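The shop on Parry Street had been sold in the autumn, and by July the new owners wanted the back room empty. Baltasar Lozano had repaired radios and then televisions and then anything with a plug in it there for most of his life. He left the cords for last.

Shivam Kashyap came in on Saturday to help. He had worked for Baltasar after school, years back, and now he sold hearing aids in the city. He brought two coffees and a roll of packing tape.

"What's the rule?" he said.

"One box goes with me. The other goes to Ramiro Soler for his market stall."

"And how do I tell which is which?"

Baltasar thought about it. "If I remember what it came off, it's mine."

They worked at the table near the window. Baltasar picked a cord up, ran it through his fingers to the plug and said a name or didn't. The one with the tape mark had come off a Widberg amplifier that a wedding band never collected. The short one was from a Hukel sewing machine. He had fixed that machine four times for Sum-yee Tse, and the fourth time there had been nothing wrong with it. He had charged her fifteen dollars and they had talked until the streetlights came on.

"You never told me that," Shivam said.

"You were out the back eating my biscuits."

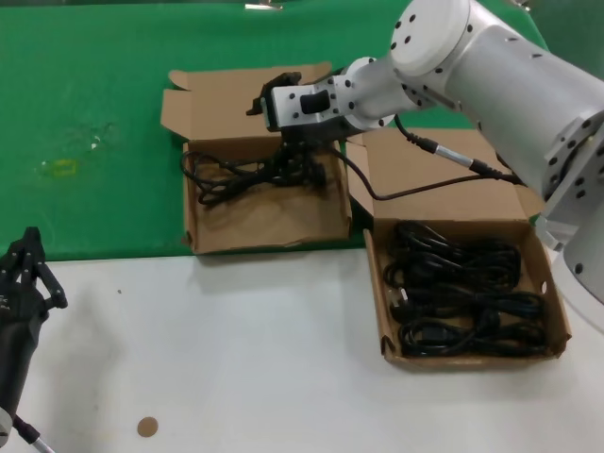 By eleven one box was a tangle of black cords and the other had hardly anything in it. Shivam had expected it to go the other way. He had thought the old man would remember everything and they would be carting the lot up three flights to the flat.

"That's Ramiro's," Baltasar said, nodding at the full one. "Tell him he can have the box too."

"You sure? You could go through it again."

"I've been through it."

Shivam drank his coffee, which had gone cold. He asked about the Yordanov radio that used to sit over the door, the one with the cream dial. Baltasar said he had given it to Anselmo Montes when Anselmo's wife died, and it had never had a cord worth keeping anyway.

They taped Ramiro's box shut and Shivam wrote his name on the lid. The other they left open. Baltasar folded the flaps down with his hand, then lifted them again and looked in.

"Does Sum-yee still live over the bakery?" Shivam asked.

"She moved. Unit 96, in the new building by the station."

"Has she still got the machine?"

"I wouldn't know."

He took the short cord out, wound it around his hand and put it in his coat pocket. Then he asked Shivam if the train still ran every half hour on a Saturday, and Shivam said it did.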